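Kivudis Perennial Overwintering Records

Version date: 06/09/2023
Maintainer: Titilayo Bashir
Field records: Juraj Slanina, Colette Lebrun

Summary

Kivudis is a table of winter survival records for potted and bedded salvias. Each row is one plant in one winter. The current release has 900 rows, of which 800 have a confirmed spring result. The rest are kept with the result field left empty.

Files

plants.csv holds one row per plant per winter.
sites.csv holds soil type, slope, wind exposure and distance to the nearest wall.
notes.txt holds free text from the growers, lightly edited for spelling.

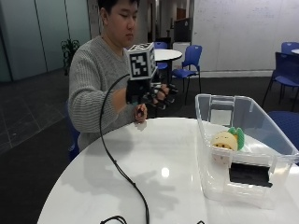

The plant_id field links plants.csv to notes.txt. The site_id field links plants.csv to sites.csv. Do not join on cultivar name. Several growers used trade names, and the same name can refer to different plants.

Main fields

cultivar: name as written on the grower's label
planted: year the plant went into its current spot or pot
mulch: none, bark, straw or leaf
cut_back: fall, spring or never
low_temp: lowest reading at the site that winter, in degrees Fahrenheit
result: alive, dead or empty

Collection

Records come from 11 sites. Growers logged mulch and pruning in November and checked for new growth at the base the following spring. A plant with no growth was left in the ground for six more weeks before it was marked dead. Growers at the Bromeo site used a shorter wait in the first winter, and those rows carry the flag short_wait.

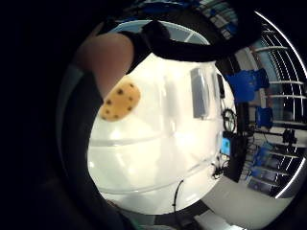
Low temperatures were read from a shaded thermometer at knee height. At two sites the thermometer was moved partway through the study. The move is noted in sites.csv, and no correction was applied.

Known problems

Potted plants are overcounted at the Jama site.
Straw mulch was used only on heavy clay, so its effect can't be separated from soil type.
Plant age is missing where the grower bought the garden with the plants already in it.
Silvia Havlíček rechecked the cultivar names, but only for red-flowered types.

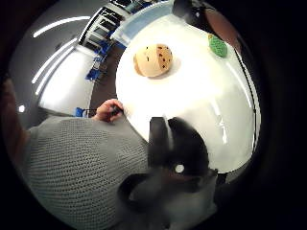

Can the table be used to set a hardiness limit for a single cultivar?
Only with care. Most cultivars have fewer than 16 rows, and many of those come from one site.

Changes in this version

Duplicate rows from the Kováčik site were removed. The mulch value "other" was dropped and its rows were recoded from the notes. Corrections go to Rostislav Mikuš with the plant_id and the field name.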